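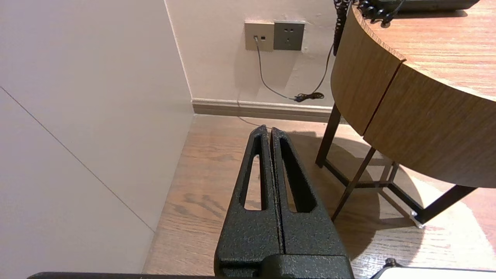
Slide 1 – gripper over a wood floor, side table and phone to the right, cords by the baseboard.

Home | Talks | Notes | Contact
Last updated 1 January 2025

CAN IT DO THE CHORES YET? Speaker notes, Cúc Huỳnh

Leave the slide up while people sit down. Don't talk over it.

Start with the corner. Ask the room who has cleaned behind a table like that one in the last month. Wait for hands. Then ask who would let a machine do it with the phone still on top.

Cords are my whole complaint. A person lifts a cord with one hand and sweeps with the other, and never thinks about it. Two fingers that pinch can do the lifting. Then what does the sweeping? I have asked this at two trade shows and got a brochure both times.

Pridau numbers next. They ran 1,065 tries at tidying a room corner last November. Read the figure slowly. Then say what counted as a success – a person was allowed to step in after 30 seconds. I would pass that test asleep.

Gundholm did better on the shop floor, picking parts out of bins. Give them credit. The bins never move, though, and somebody fills them by hand. (If the Hatov people are in the audience, be nice. Their arm is good. Their sales video is the problem.)

Cost: 2,000 a month to rent, before the service visit. Skip this if we're running late.

Expect the "give it five years" question. I was told the same thing five years ago. My answer is show me 60 ordinary homes, furniture where it is, no one on standby – then I'll come back and give a different talk.

Water. Next slide is the bins.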